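Vidik to Haul Old Crab Traps Out of Lirier Bay

For immediate release
11/07/2024

Well, we finally get to say it out loud! I run Vidik, a small outfit that works on the water out of Estel, and this winter we're going after the lost crab traps sitting on the bottom of Lirier Bay. I've been wanting to do this for years (my family is very tired of hearing me talk about it).

If you don't fish, you may not know what a lost trap does. A storm cuts the buoy line, or a propeller does, and the trap stays down there with its doors working just fine. Crabs crawl in, they die, and they turn into bait for the next ones. Flounder get in too, and once in a while a terrapin. A vinyl-coated trap can go on like that for a long time.

We dragged a sonar unit over the shallow end of the bay in May and marked nearly 700 traps. I figured we'd find a couple of dozen! The worst of it is along the channel by the Usmani flats, where boat traffic and trap lines have never gotten along.

So the plan is to run 2 boats for 90 days once the crabbing season closes, working the grapple on the outgoing tide and staying off the eelgrass beds completely. Anything with a readable tag goes back to its owner, no questions and no fee. I used to crab, and I know what a trap costs. The ones that are too far gone get crushed and sold as scrap, and that money goes toward fuel.
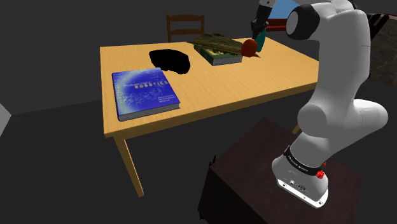

We're also looking for 30 crabbers to ride along for a day or more. It's paid, lunch is on us, and you know where you lost your gear a whole lot better than my sonar does. Bring boots and gloves. We have life jackets in most sizes, but if you've got one you like, wear it.

Please don't go pulling old traps on your own before we start, even if you're sure they're dead. You need a permit to handle somebody else's gear, and ours only covers our crews.

To sign up or report a lost trap, stop by the Vidik dock in Estel any morning before the boats go out.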